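The robot in the laundry room

My aunt Hiwot washes things for a living. I don't mean she stands at a sink with a bar of soap! She works at Vulero, a laundry that does the washing for three small hotels, a swimming club and a lot of busy families, and on school holidays I sometimes used to go in with her and fold flannels. I was terrible at folding flannels. I'm a grown-up now and I write about machines, so when she rang to tell me a robot had started on the early shift, I got on the next bus.

First of all, forget the robots in films. The one at Vulero doesn't chat, and it doesn't have a face. It has two arms with a gripper at the end of each one, and a gripper is just a very simple hand. Yours has four fingers and a thumb and can feel whether a sock is damp. A gripper mostly does two things: it closes and it opens.

So what can you do with hands like that? Quite a lot, if someone has taught you how. The robot's main job is carrying baskets to the washing machines and putting the clothes in. Sounds easy, doesn't it? Try thinking about it the way a robot has to. Where is the basket? Which way round is it? Is the machine door open? How do you pick up a T-shirt, when a T-shirt is a different shape every single time you drop it? A cup is always cup-shaped. A T-shirt can be a lump, a sausage or a puddle — and the robot has to work out that it's still a T-shirt.

Desta Wako is the person who teaches it. She used to load machines herself, and now she spends her mornings showing the robot what to do. She moves its arms through a job using a pair of controls, again and again, and the computer looks for what stays the same each time. She did 252 practice loads before she let it try one by itself. I asked how that first one went. "It put the basket in as well," she said.

The robot has got better since then, but it's slow. Ebise Woldemariam, who has worked there longer than anyone, can fill a machine while telling you a story and eating a biscuit. The robot takes several minutes and can't tell stories at all. What it's good at is keeping going. It doesn't get a sore back, and baskets full of wet towels are HEAVY.

Now for the bit I really wanted to know. What happens to the people?

I asked everybody, and I got different answers. Ebise is pleased, mainly about her knees. She does the stains now, which is a bit like being a detective (gravy and chocolate look the same, but they need different treatment). My aunt checks labels and pockets before anything goes in a basket. In December she found a hamster's wheel in a pillowcase. No hamster, thank goodness.

Fuad Mamo isn't so sure. He started at Vulero last year and he liked loading the machines. It was the job where you could let your mind wander, and he misses it. He also worries that if the laundry buys two more robots, there might be fewer jobs going when his little brother is old enough to want one. I think that's a fair thing to worry about. When a machine takes over a job, some people get a more interesting one, and some people have to look for work somewhere else. It depends on what the bosses decide, so it's a good idea for workers to have a say.

At Vulero they do have a say, a bit. There's a meeting every fortnight where the staff talk about what the robot should and shouldn't do. So far they've voted to keep it away from the ironing, and from wedding dresses. They also asked for a big stop button on the wall, and they got one. Anyone can press it, even visitors. (I asked. I didn't press it. I wanted to very much.)

If you'd like to know how hard the robot's job is, here's something to try at home. Put on a pair of oven gloves, keep your fingers together, and move some clean clothes from a basket to a chair, one thing at a time. Then do it with one eye shut. My best go ended with a vest on the floor and a sock up my sleeve, and I had to start again.
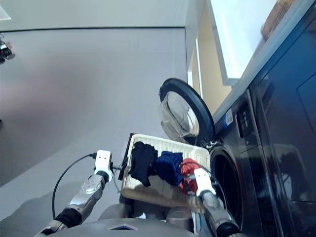
Two grippers, one basket, and the washing machine door wide open.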